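Ekdale desk set: riser stand and reading board

The set has two parts, sold together or singly. The riser is a black stand with a lower shelf open at the front. The reading board is wood, light in tone, with rounded upper corners, and is held at an angle by a black metal stand. Either part can be used without the other. Placed together, the board goes on top of the riser and brings a book or a printed sheet closer to eye level.

## Placement

Set the riser against the wall, on the flat part of the desk. Leave 75 mm behind it if a socket panel is fitted low on the wall, so that a plug can go in and out without shifting the stand. Check this with the plug you mean to use. Adapters with a deep body need more room than a plain plug, and the gap should be measured from the face of the adapter.

The board stand has rubber feet. Wipe the top of the riser with a dry cloth before placing it. Polish or spray wax on the riser will let the feet creep under load.

## Clearing the desk first

Most desks need sorting before the set goes down. Small items are the slow part: adapters, boxed spares, packets, tissues. Put adapters in one group and boxed goods in another, and throw away used paper as you go.
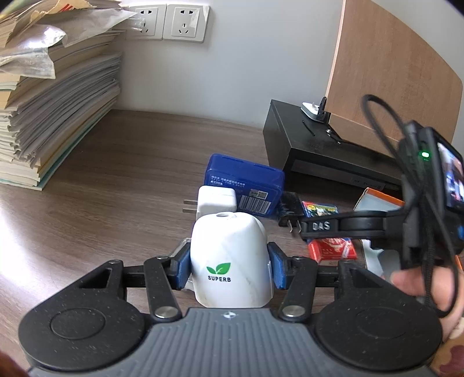
Adapters should be kept with the device they belong to wherever the pairing is known. Where it isn't, read the output rating printed on the case and write it on a paper tag. Do not store adapters on the lower shelf with loose paper while they are plugged in. Boxes with a barcode label can be turned label outwards, and this saves opening them later to see what they hold.

Anything used less than once a month belongs in a drawer or a Breltham tray, sold separately.

## Lower shelf

The shelf is meant for flat paper: letters, printed forms, a thin notebook. It has no back stop. Sheets pushed in from the front may reach the wall, so keep the stack short of the rear edge. Books should stay beside the riser. A tall pile of old books with worn edges will lean, and is better split into 2 lower ones with the larger volumes at the bottom.

## Reading board

Fit the metal stand before placing the board on it. Open the stand fully, set the board on the lip, then adjust the angle. Do not change the angle with a heavy book in place. The board should be taken off before the riser is moved – the two are not fixed together. 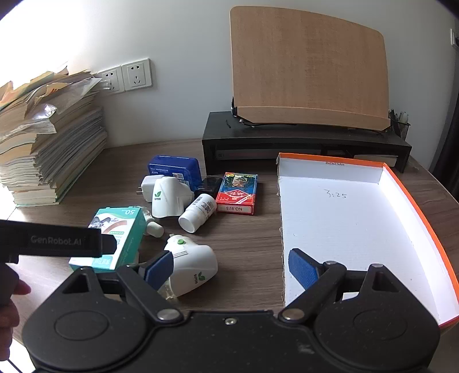

Llewellyn writes that the board is steady enough for a hardback but feels too upright for handwriting, and that a sheet of thick card under the paper helps. We agree that the board is intended for reading. For writing, use the desk surface.

## Care

- Wood: dry cloth, or a barely damp one followed by a dry one.
- Black parts: damp cloth, no scouring pads.
- Stand joints: check for play every March and tighten by hand.

## Ordering

Order the set under Ekdale 300, or ask for the riser or board alone. Tamura handles spare feet and replacement stands. Page revised April 21, 2021.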